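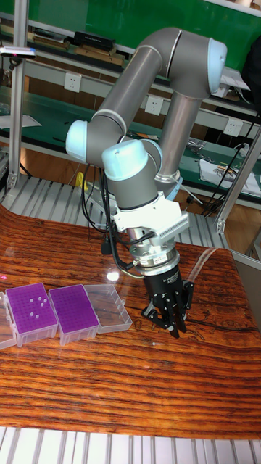 Carberg night school: was it ever a real high school?

Forum: Local and School History > Schools and Colleges
Started 9 Nov 2022

tallgrass_ed
I'm trying to settle what kind of school the Carberg Evening School was. My grandfather's papers say he "graduated high school" there in 1924, and he used that to get into the teachers college at Skadell. But the town directory for the same year lists only one high school, the day school on Morris Street, and puts the evening school under "Commercial and Trade." So either the college took students without a diploma or the evening school gave one. Has anyone looked at the school board minutes?

pinfeather
The evening school was a commercial school. It taught bookkeeping, typing, business English and a year of German that was dropped in 1918. I have my great-aunt's certificate from there and the word diploma isn't on it. It says "Certificate of Completion" and it is signed by the principal of the day school.

tallgrass_ed
Thanks. What year is the certificate?

pinfeather
1916.

rowhouse_44
Then it doesn't settle much. The state changed the rules for evening schools after the war and a lot of them added academic courses. I went through the board minutes in October for something else (I was after the coal contracts) and there is a motion in 1921 to let evening students sit the same final exams as the day students. It passed. The minutes don't say how many took it up.

pinfeather
Letting them sit the exams is one thing. Giving them the same diploma is another. In Skadell the evening students sat the exams for years and got a separate paper, printed on smaller stock, with "Evening Division" across the top. Employers knew the difference and so did the college.

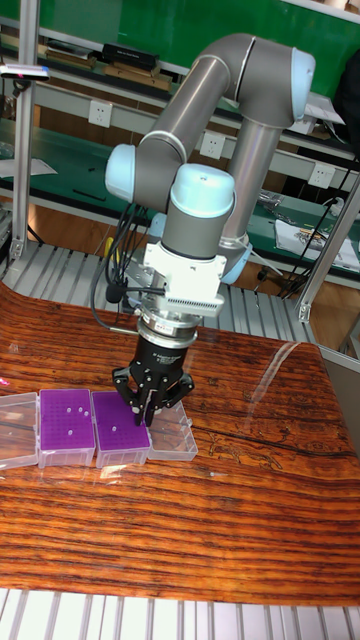

Robot arm over a purple pipette-tip rack

rowhouse_44
Carberg wasn't Skadell. Separate boards, separate budgets. You can't read one town's practice into the other.

pinfeather
They shared a superintendent from 1919 to 1927.

rowhouse_44
Shared one on paper. He lived in Skadell and came over twice a month. The principal on Morris Street ran things, and the minutes show him overruling the superintendent on textbooks at least once.

marlow_b
Some numbers that may help. The printed annual report for 1923 gives 300 enrolled in the evening school at the start of the fall term and 67 still attending in the spring. Of those, 33 are listed as "academic" and the rest as "commercial." So there was an academic course by then, and tallgrass_ed's grandfather could well have been in it. The report doesn't list graduates by name. If the 1924 report survives I haven't found it. The library's run skips from 1923 to 1926.

tallgrass_ed
That is very useful, thank you. Do you remember whether the academic course was four years? He worked at the Baltance mill days and I don't see how he fit in four years before 1924. He came to town in 1920 with eight grades behind him.

marlow_b
The report says "three winters, or by examination." It doesn't explain the second part.

quill_and_ledger
"By examination" was common in mill towns. A student who could pass the paper in arithmetic or history was excused from the course. The catch was the fee. I've seen it quoted as a week's wages for some of the boys, though I can't vouch for that in Carberg.

I taught in the building before it closed, long after any of this, and there were still two sets of record books in the vault when I started. The day school's were bound in leather with the names in ink. The evening school's were plain ledgers, and whoever kept them wrote in pencil for the first half of each year, I suppose since so many students dropped out before January.
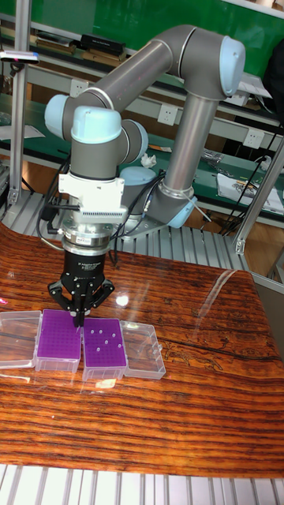 When the building was sold, the leather books went to the county and the ledgers went to the district office in two cartons. I carried one of them down the stairs myself. After that I lost track. The district merged with Skadell a few years later and moved offices, and the woman who handled records had retired by then. I would start by asking for "Evening School, attendance and marks." If you ask for diplomas they'll send you to the county, and the county only has the day school.

pinfeather
If there were two sets of books, I'd call that two schools.

quill_and_ledger
Two sets of books, one principal, one faculty. Four of the day teachers also taught evenings. I wouldn't hang it all on the stationery.

rowhouse_44
Agree with quill. And on the stationery, does anybody have a certificate or diploma from after 1921? One scan would end the argument.

h_salgado
Hélder Salgado, I run the alumni page for Morris Street. We have about 100 diplomas scanned, nearly all day school. I went through the 1920s ones last night. There is one from 1925 for a woman whose family says she only ever attended evenings. It is the standard diploma, full size, same wording, same seal. There is a small "E" written by hand next to the date. I can't say what the E stands for. Her middle name was Edith, so be careful with it.

pinfeather
One diploma with a handwritten letter on it. I'll grant it's more than I had. I would still like to see one more before I change what I have written up.

tallgrass_ed
Could you check for the name Vetter, 1924? Or any 1924 diploma with an E?

h_salgado
No Vetter. We have six from 1924 and none is marked. People only send us what they kept, so a missing one doesn't mean anything.

marlow_b
Try the other end. The teachers college kept entrance files, and for anyone admitted in the fall of 1924 there should be a sheet with the name of the previous school and the kind of credential shown. The sheets I've handled had a line for "diploma / certificate / examination" with one of them underlined. 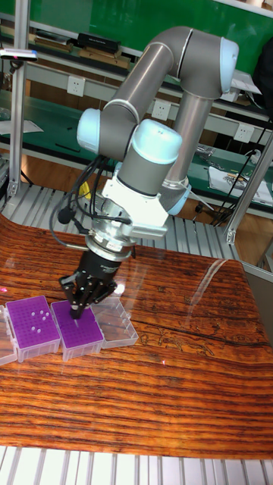 Where are the teachers college entrance files kept now?

They are at the state university library, in the off-site storage, filed by year of entry and then by last name. You need to request the box ahead of time and give the student's full name and birth year.

tallgrass_ed
Request sent. I gave his birth year as 1903, but the family Bible says 1902, so I put both. Will post what comes back.

rowhouse_44
Please post the underlined word even if it's "examination." Pinfeather and I can start over from there.

pinfeather
Fine by me. Does anyone know who signed the evening papers after the principal left in 1926? I have a signature I can't read, starts with a K or an R.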